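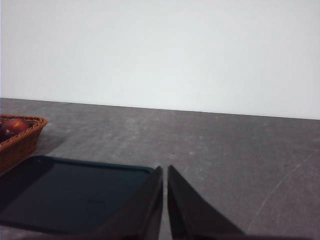 15 May 2023

Workshop notebook, bookbinding and paper repair. Entry by Armelle Mallet.

Clodgate ledger, continued. Paste trials and first sewing.

I begin with the paste, because I lost most of last week to it and I want to have the reasons on paper before I forget them.

The wheat starch from Pruvost is the same that we always buy, but the new bag behaves differently from the old one. With the old bag I used one part of starch to five of water, soaked it for an hour, cooked it slowly and stirred all the time, and it came to the good thickness, like a heavy yoghurt. With the new bag the same recipe gives something much stiffer when it is cold. I pushed it through the sieve and it went in crumbs. After the second passage it was better, but there were still small grains, and a grain under a thin Japanese tissue shows for ever.

What I tried:

Batch A. One to five, as always. Too stiff, grains. Used only for the boards.

Batch B. One to six, soaked overnight in the cold room, cooked on the lowest setting. Smooth after one passage in the sieve. Good for lining the spine. A little strong for the tissue repairs, it pulled the edge of leaf 14 when it dried and I had to humidify it and press again.

Batch C. One to seven, soaked overnight. I thinned it again with cold water on the plate, drop by drop, with the flat brush. This is the one for the tears. It dries flat and it does not shine.

So for this bag: soak overnight, one to seven for tissue, one to six for the rest. Please do not write "usual recipe" on the jar. Write the proportion and the bag. I found a jar in the fridge with only "usual" on it and I had to throw it away. It had also a sour smell, so it would have gone in the bin in any case.

State of the ledger

For colleagues who were not here when it arrived: this is the wages ledger from the Clodgate tannery, in reversed calf, very worn on the spine. The client wants to be able to turn the pages at an open day in July, so it must be solid. They do not ask for it to look new. I told them on the telephone that the stains will stay, and they were pleased with this, which surprised me. Many clients want the stains to leave.

The text block was sewn on tapes. The first two sections and the last one are loose and the thread is broken in several places in the middle. The adhesive on the spine is animal glue, brown and brittle. It comes away in flakes if I put a poultice of thick paste on it and wait. I did not use the steamer because the ink on the inner margins is close to the fold, and in the third section it moved when I tested it with a damp swab. The red ruling is worse than the brown ink. The blue does not move at all.

I repeat here because it is important: RED MOVES. No wet work on any ruled leaf without testing on that leaf. Not on the leaf before it, on that leaf. The pages were not all ruled at the same time, I think, or not with the same bottle. Some reds are quite safe and others go pink in the swab at once.

Removing the old glue

I worked in strips, each as wide as my hand. Paste on, a piece of polyester film over it, wait twenty minutes, then the bone folder with the round end. The glue becomes a kind of brown jelly and one can lift it. In the places where the old binder put a lining of newspaper, the paper came with it. I kept the pieces of newspaper, they are drying between blotters. On one I can read part of an advertisement for seed potatoes. Perhaps the client would like to have them in an envelope with the book, I will ask.

The middle part of the spine took the longest time. The glue was thick there, and someone has already made a repair with a white glue, a modern one. It does not swell with paste. I tried warm water on a small corner and it became soft but stayed like rubber. In the end I rolled it off with the finger, very slowly, and where it did not want to come I left it. It is not nice but it is stable, and to force it would take the paper with it. I made a note for the report: residue of synthetic adhesive, sections nine to eleven, left in place.

Tears and corners

Most of the tears are at the lower corner, where the clerk turned the page. The corners are soft like cloth and quite dark. I sized them lightly and put a thin tissue on both sides only for the first two sections, because these will receive the most turning. For the others, tissue on one side. If I put it on both sides everywhere the block becomes thicker at the corner than at the spine and it will never close well. I made this error on the Vostley parish book and I can still see it gaping on the shelf.

Toning of the tissue: I used the acrylics, raw umber with a little black, very diluted. My first sheet was too yellow. The second was good in the lamp and too grey in daylight. I took it. The corners are grey also, from the hands, and it goes well with them. The too yellow one is in the drawer of toned tissue with a label and can serve for something else.

Guarding the folds. The outer folio of each damaged section was broken along the fold for half of its length or more. I guarded from the outside with a strip of medium tissue, pasted and left for a moment until it was not shining any more, then laid down on the light box. If it is too wet it stretches and then the folio curls when it dries. If it is too dry it does not take at the ends. The good moment is short. I can only say that when the shine goes one must move.

Sewing

I decided to keep the original stations and to use new linen tapes of the same width. The old tapes I will keep with the fragments. Thread: unbleached linen, waxed, from the Usar reel. I first took the thicker reel and sewed three sections, and the swelling at the spine was already too much, so I cut it all and began again with the thinner. It was one hour lost. The lesson is known to everybody: make a small model first, press it, measure the swelling. I did not make the model because I thought I knew.

With the thin thread the swelling is small, maybe too small, and the spine will be difficult to round. But the old spine was almost flat, so I will not fight for a strong round. I will put it in the press with the boards at the shoulder and see what it wants to do by itself.

Loose sections were sewn all along. In the sound part of the block I went in and linked to the old thread where it was still strong, with a weaver's knot inside the fold. The old thread is stronger than I expected. I pulled on it quite seriously before trusting it.

One thing on the frame: the left screw of the sewing frame is turning in the void. It holds if one puts a folded piece of card behind it. It should be repaired before somebody sews something heavy on it.

Cover

The reversed calf has red rot on the spine and at the joints. The sides are much better. I applied the consolidant with the soft brush, two thin coats, and let it dry between the two. The colour went darker, as it always does, then returned almost to what it was. The powder does not come on the fingers any more.

For the new spine I would like to use calf, pared thin and dyed, going under the old leather on the boards. I lifted the old leather with the lifting knife as far as a thumb's width on the front board. On the back board it does not want to lift, the glue is very hard there and the leather is weak. I stopped. I would like someone with a calmer hand to look at it before I continue, or at least I would like to do it in a morning and not after a day of scraping glue.

The fragments of the old spine are in the small tray with the lid. There is a paper label with part of the title still on it. It must go back on the new spine, at the same height. I measured from the head and wrote it on the lid.

Hours and materials

I have written the hours on the sheet for the job. The estimate did not include the second sewing and I do not think that we can charge for it, because it was my error. The white glue is another matter. It was not visible before the spine was opened and I will mention it to the client.

To order: blotters, the medium weight. Polyester film, we are on the end of the roll. One more sieve if possible, as the horsehair one has a hole near the rim and I suspect that some of my grains in batch A passed by there. I should have looked at the sieve before I accused the starch. I will cook one small batch at one to five again, with a good sieve, to be fair to Pruvost. The stiffness was real in any case.

Next

Line the spine, first Japanese paper with batch B, then the cotton. Leave under weight overnight.

Test the dye for the calf on offcuts, not on the piece already pared.

Ask the client about the newspaper fragments and about the box. If they want a box it must be ordered or made before July, and the cloth they chose from the sample book may be finished at the supplier.

Change the water in the brush pot. It was cloudy when I left and I forgot it.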